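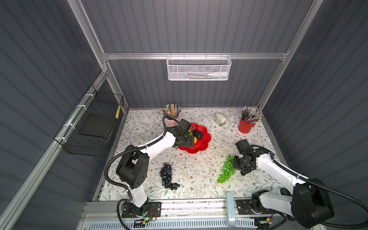 Cell 2, both arms over the fruit layout. Left gripper at the red plate, right gripper by the green grapes.

Workshop notebook, Plercombe
Cell 2 (Arthur), monthly service and cable check
October. Entry by Sabina Uddin.

Reason for entry

The right arm stopped twice on the morning shift with a joint fault at the elbow. The operator log gives the arm hours as 1,607 at the second stop. The monthly service was brought forward so that the fault and the routine checks could be dealt with together.

Condition on arrival

Enclosure closed and power on. The left arm answered all commands. The right arm answered but reported the elbow fault again on the third slow sweep. The fault cleared on restart, which points to a connection and away from the joint itself.

Work carried out

1. Power removed at the main switch and the key kept by me until the work was finished.
2. Right arm conduit released and followed back to the side entry. The outer cover was sound. The connector inside the side entry was not fully home and one locking tab had worn. Connector replaced from stock.
3. Conduit refitted with more slack at the elbow. It had been pulled tight whenever the arm reached across to the left half of the table, and I take this to be the cause of the loose connector.
4. Left arm conduit checked over its whole length. No wear found. The loop was left as it was.
5. Base plate bolts on both arms checked with the torque wrench. One bolt on the left plate took a small turn. The others did not move.
6. Board and red wires on the left base plate inspected with the power off. Terminals firm. Status light returned to green on restart.
7. Gripper fingers on both arms wiped down and the opening measured. The right gripper closes 5 mm off centre. This is within the limit set by Grerkura but it was nearer the middle last month, and it should be measured again at the next service.
8. Cable ties holding the black mesh basket to the diagonal rail pulled by hand. All four held.
9. Crossbar fixings checked. The hanging basket was taken down for this and put back in the same place.

Test after repair

The arms were run at slow speed without objects for 13 minutes, then at working speed. The table was then laid for the fruit task with the leaf-pattern cloth, the plate, both bunches of grapes and the two pencil cups at the back. The right arm was sent to the far left of its reach repeatedly. The elbow fault did not return.

One point for whoever lays the cloth: it must lie flat at the front rail. On the first run a fold had crept up beside the right base plate and was smoothed out before continuing.

Outstanding

Order two connectors from Kullance to replace the one used and to hold a spare. The old connector is in a labelled bag in the parts drawer.

The conduit on the right arm is due for replacement at 4,000 hours under the present schedule. I propose that the elbow section be inspected at every monthly service until then. Colleagues who agree should initial the schedule on the door.

Loose grapes are to be cleared from the cloth at the end of each session. Juice was found on the right finger pads and had dried into the grooves.

Cell returned to use at 15:40. S.U.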